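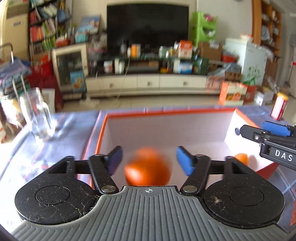

Elvira Agudelo wrote:
I would not cut the announcer out of the sound completely. I read your first post two times and I think you are making the problem bigger than it is. People who watch a video from a county fair expect to hear a county fair. If the woman from the livestock office talks and there is total silence behind her, the viewer feels she is standing in a closet.

fushamdesk wrote:
Thank you, Elvira. I agree in principle, but maybe I did not explain the situation well. At Trukthorpe the loudspeakers are on poles, and one of the poles is exactly over the gate where they let us do interviews. The announcer reads the names of the sponsors for the whole afternoon. In my best interview, with the mother of two girls who show goats, there is a tire company in the middle of her sentence. She is telling how the younger girl cried when the goat was sold. Then comes "free rotation with every alignment."

I have one cheap lavalier microphone and the one on top of the camera. The newspaper will not buy more before September. So my question is still the same: do I subtitle her, do I cut around it, or do I drive back there and ask her again?

mule_barn_mike wrote:
Subtitle it and move on. It's a fair video for a small paper. How many people watched the last one?

fushamdesk wrote:
The last one had 2,188 views. The one before had 776, and that one had much better sound, so I know what you are going to say.

mule_barn_mike wrote:
Then I don't have to say it. 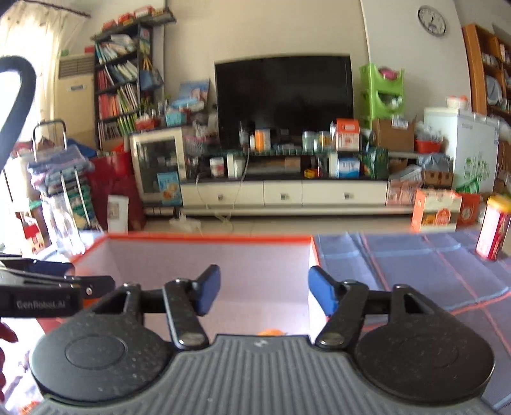 Checkered tablecloth with a red and white canister

Elvira Agudelo wrote:
Mike, those numbers say nothing about sound. Probably the first one had a goat in the thumbnail. I have edited fair and rodeo stories for a long time, and I have seen people stop watching after ten seconds when they must work hard to understand. They do not write a comment to inform you. They just leave.

To the question. Please do not ask her again. She will know what she said the first time and she will try to repeat it, and it will sound like a school play. I did this once with a bull rider who told me a beautiful thing about his father. The second time he said it to the microphone and not to me, and we threw away both.

fushamdesk wrote:
This I was afraid of. She was quite nervous already in the beginning.

dustyreel wrote:
Have you tried running it through a cleaner? I use Cokar on the laptop at work. You mark a piece where there is only the noise, and it takes the noise out of the rest. Works OK on fans and generators.

fushamdesk wrote:
I tried Cokar last night until 1 a.m. For the generator behind the lemonade stand it was good. For the announcer it was very bad, because he is also a human voice and the program does not know which human I want. The mother now sounds as if she speaks from inside a bottle.
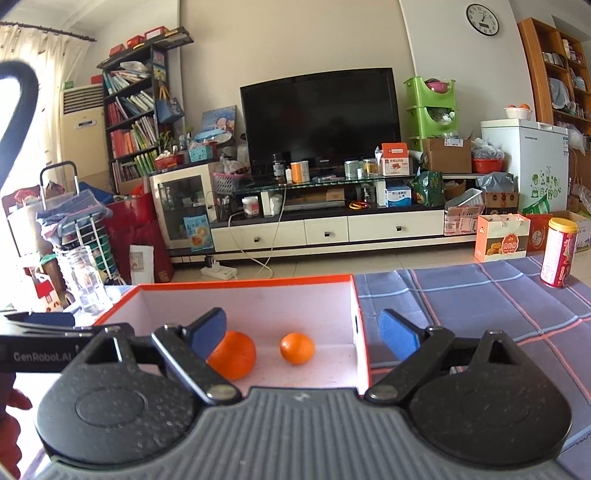 Two oranges in the box, the smaller one near the middle

dustyreel wrote:
Yeah, that makes sense. Voice on voice is the worst case. Did you record the lav on its own track at least?

fushamdesk wrote:
Yes, left is the lavalier and right is the camera. On the left the announcer is lower but I can still follow every word of the tire advertisement.

Elvira Agudelo wrote:
Good, then use only the left. Lower everything under 100 Hz, put very little compression or none, because compression will lift the announcer in her pauses. And then lay another sound below, from the same place. Did you record the place alone, without interview? Even one minute of animals and people walking?

fushamdesk wrote:
I have four minutes from the goat barn, taken while I was waiting for the judge. My colleague Pacheco laughed at me that I was recording nothing.

Elvira Agudelo wrote:
Tell Pacheco that this nothing will save your story. Put the barn under the full interview, start it two seconds before she speaks, and show the barn while we hear it.
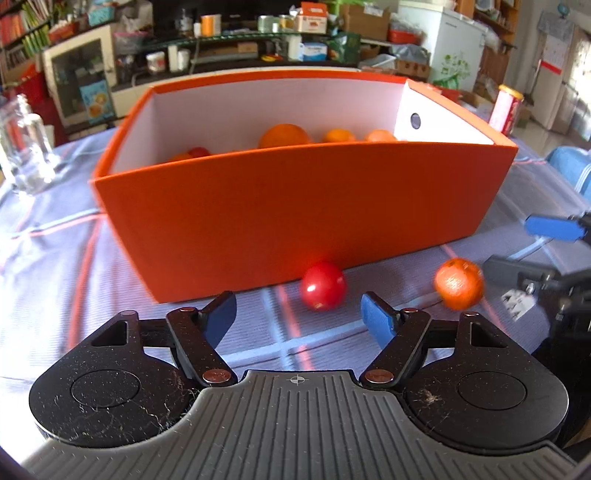
Then, when the tire company arrives, you are already away from her face. You can make a small pause there, take out the worst word, and nobody sees her mouth jump. I also would put one subtitle for that sentence. Only that one. If you subtitle the whole interview it looks as if you say her English is bad.

mule_barn_mike wrote:
Disagree on that last part. If you subtitle one line, everybody notices the one line. Subtitle all or nothing. Half of them are watching with the phone muted anyway, so you're doing them a favor.

Elvira Agudelo wrote:
For a phone version, yes, all. For the version on the website, no. We can disagree, it is not a tragedy.

fushamdesk wrote:
I will make two versions then. It is more work, but the piece is only three minutes long. The transcript is about 824 words and I typed most of it already for the print story.

One more thing that I want to ask. The fair people said that next year 3,000 visitors can sit at the new arena and the loudspeakers will be also new. Is it rude to ask them for a quiet corner for the press? I am new in this county and I don't want to begin with a complaint.

dustyreel wrote:
Not rude at all. Ask early, ask whoever runs the gates and not the PR person. I usually end up behind the feed trailers. Smells bad, sounds great.

mule_barn_mike wrote:
Or ask the announcer to take a break when you wave. Ours does. He's glad to get a drink of water.

fushamdesk wrote:
I didn't have the idea that one could simply ask him. I have now the barn sound under the interview and it is much better - the girl with the goat is still a little bit too loud at 1:40, I will fix that tomorrow.

Related threads
Wind noise at outdoor arenas, foam or fur?
Interviewing kids at livestock shows: who signs the form?
Getting grandstand video in the evening with an old camera
Lav mic under a western shirt with snaps
Fair board wants to see the cut first, do I let them?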